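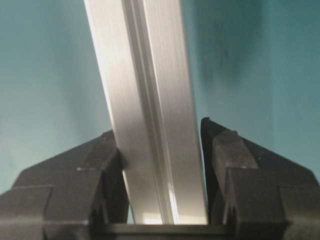
Drasdale Makers' Guild, Automation Section

Two-arm bench cell (planning and purchase)

A two-arm bench cell is a pair of small robot arms set up to share one work surface, so that they can lift, turn or pass along things that are awkward for a single arm. Long, thin stock is the usual case. A length of aluminum extrusion held by one gripper at one end will tip and swing, while the same length held at both ends stays where it is put, and that simple difference is what sends many a small shop off to price a second arm. This article deals with the buying side of things: what a cell costs, what tends to get left out of the first budget, and the order in which it makes sense to spend the money. Programming has its own page.

Deciding on one arm or two

It is a very good idea to spend a few evenings writing down what the cell will really be asked to pick up before looking at a single catalog. Length matters more than people expect, and weight a little less. Our section began with the parts list for the Plomton shelving project, which is nearly all aluminum bar, and sorted it into pieces one arm could manage and pieces that plainly wanted two. If the second pile is small, a single arm with a support stand at the far end may do perfectly well, and the money saved can go toward better grippers (we would be glad of better grippers ourselves!).

Two arms do not cost exactly twice what one costs. The computer and the table are shared. Against that, the second arm brings its own cables and its own power supply, and it doubles the stock of spares you will want on the shelf.

The work area

Tables, mats and surroundings are often treated as an afterthought, and it is a pity, as they are cheap to get right at the start and a nuisance to change later on. Plain, even coloring helps when cameras are used to find parts, and bare metal is one of the harder materials in this respect, for it throws bright patches back wherever the light happens to strike it. A matte covering in a color unlike anything being handled is worth the small extra cost.
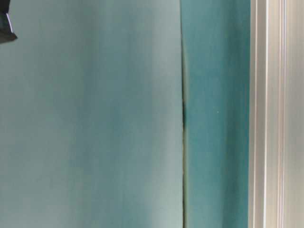 Room around the cell should be measured with the arms stretched out as far as they go, and then a bit more added for elbows, both the robot kind and the human kind. Liesl Gisler, who drew up our first floor plan, taped the full reach of each arm onto the floor and left the tape down through March while everyone got used to walking around it. Two positions for the table were given up that way before anything had been bought, and the tape cost next to nothing.

Drawing up the budget

The Guild's first cell was planned with a ceiling of $1,650, not counting the two arms, which were paid for from a separate equipment fund. The lines in the plan were these:

Table, posts and fixings
Surface covering and side panels
Cameras and mounts
Power supplies, cables and cable ties
Spare finger pads and screws
Shipping
Reserve

Of the total, $500 was set aside for cameras and mounts, and this proved to be the line we argued over longest. One camera looking down over the whole table is the least anyone should plan for. A small camera at the wrist gives a close look at how a part is sitting between the fingers, and members who have worked with one are reluctant to go back. A third view from the side is pleasant to have and can wait for the following year if it must.

Shipping deserves a line of its own. Quotes from Shih and from Rallo looked very close until freight was added, and then they were not close at all. Ask for the delivered price, in writing, and ask how long the quote will stand. Ours was good for 30 days, and we used nearly all of them.

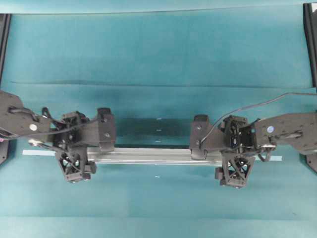
Grippers are best chosen against the actual stock. Bring a piece of it along to any demonstration, preferably the longest and most slippery one you own, and ask to see it gripped near the end as well as at the middle. Look at the width the fingers open to, at the size of the pads, and at whether the pads can be swapped without taking half the wrist apart. Pads should be thought of as something you use up, like sandpaper, and a plan that buys 5 spare sets with the first order saves paying freight on a very small box later.

Cables are easily underestimated too. Each needs enough slack for the wrist to turn freely, though loose loops can catch on the work, so allow for clips and sleeves along with the cable itself.

Order of purchase

The section's present advice is to buy the table and covering first, then one arm with its gripper, then the cameras, and the second arm last. Members wishing to borrow the planning worksheet will find a paper copy in the blue binder by the tool crib.

See also: Gripper pads; Extrusion stock, sizes; Bench lighting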